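About Broltik

Broltik rents out office robots that walk on two legs and put files away. We have 23 on lease and 2 in pieces. 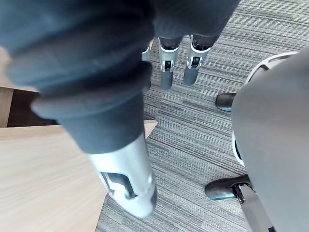 A rental runs 15 days minimum, training included. Yours, mostly.

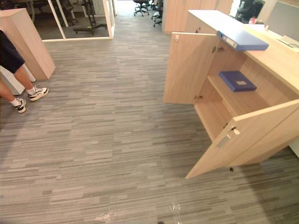 Adaeze Bashir: Ours took a month to learn our cabinets at Farahani. It now knows them better than I do, and I've stopped arguing.

We lease by the shelf, too.
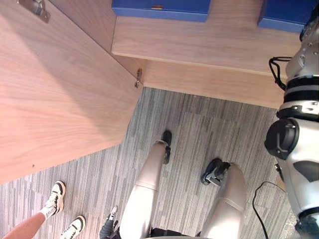
Binders and box files are fine. Loose paper is still between you and your conscience.

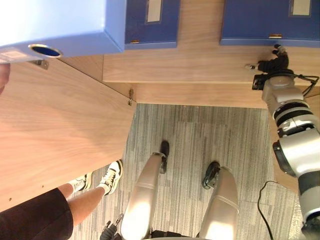 WHERE WE ARE

Clelinstead, upstairs. Ask for Temitope Haruna, and mind the carpet tiles.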